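Do I really need a smart thermostat schedule?
13/03/2024

Every winter somebody tells me I'm heating my apartment wrong.
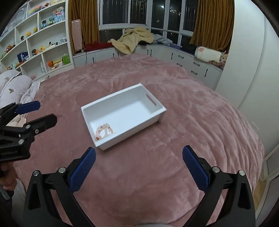 This year it was my brother-in-law Sebastián, who swears his Isodus thermostat paid for itself by Christmas. Maybe it did. He also works from an office now and didn't last year, and I'd guess an empty house uses less gas with any thermostat on the wall.

The box promises savings of "up to" a number. Up to! My bill was 227 dollars in January, in a drafty bedroom with a window that hasn't closed right since June. I asked what his was before and after. He didn't have the before.

So I bought weatherstripping and a heavier curtain. If the next bill drops I won't know which one did it, or if it was just a mild month. I'll post the numbers anyway.

Filed under: House, Complaints
2 comments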